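Notes for week six: learning from hand-held grippers
Varnano course on robot learning, 2019-09-19

Last week we left the robot arm switched off and talked about where demonstrations come from, and I promised we'd get on to the Teston study, so let's do that now (the readings for Chauke's method have moved to next week, sorry to anyone who was keen and has already done them).

The idea is a simple one and I'm rather fond of it. Instead of steering an arm with a joystick, a person picks up a gripper much like the robot's own and just does the job by hand. The camera rides along on the tool, so what it records is close to what the robot will see later on. The Teston set has 944 demonstrations gathered this way, all of them tabletop tidying: cups, bottles, bowls, that sort of thing. A good demonstrator gets through 30 in a sitting before the wrist starts to complain.

Do look at how the fingers meet the object. A bottle lying on its side is a lovely test case, as the fingers have to straddle the body, and the angle of approach depends on which way it happens to be pointing. A learner that has only seen upright bottles will come down at the wrong angle nearly every time. 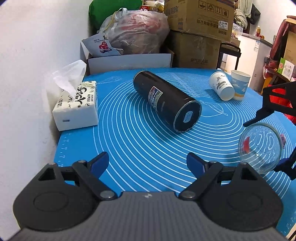

Keabetswe Ntuli asked whether the learner ends up copying the person's hesitations too, all the little pauses and second tries, and whether we oughtn't to trim those out before training.

A very fair question, and the answer is partly. In the March runs we trimmed the long pauses and kept the second tries, and success on bottles lying down went up to over 50 per cent. When we cut the second tries as well it fell back again, I think because the learner had never been shown how to recover from a bad grasp. Ternier's group trims nothing at all and simply gathers more, and you're welcome to argue their side in the seminar!

For next time, please read section two of the Teston report and write half a page on how you would choose the starting positions of the objects.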